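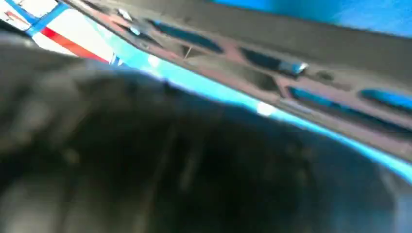 According to a reader of the last edition, the Irkard rack manual "spends a page on bolts and not one word on where anything goes." Fair. The bolts have been moved to the back, where they can be ignored in peace.

## 4. Loading the rack

1. Check that every beam is seated in its upright at both ends. One end is a popular choice and a poor one.
2. Put the bins in before the cartons. Cartons spread out to fill whatever space they are shown.
3. Keep small hardware in a bin with a label. "Misc." is a confession and doesn't count as a label.

**Caution:** Maximum load is 900 lb per level, evenly spread. Do not stand on a beam to check.

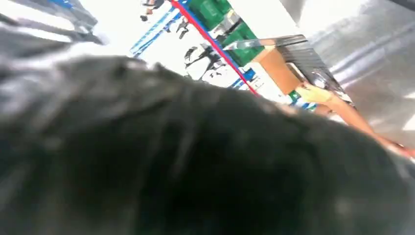 ## 5. Marking the floor

1. Sweep first. Tape sticks very well to dust, and then goes wherever the dust goes.
2. Mark the keep-clear area with yellow tape, 39 inches out from the uprights.
3. Press each strip down from one end to the other.

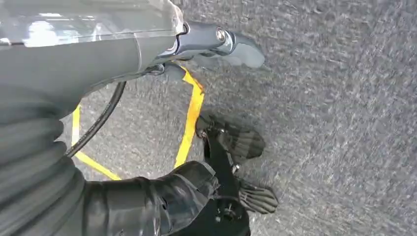

Leave the tape alone for 20 minutes before rolling a cart over it. Corners lift first, so go back and press those again.

**Note:** A box parked inside the lines "just for a second" is storage. Move it.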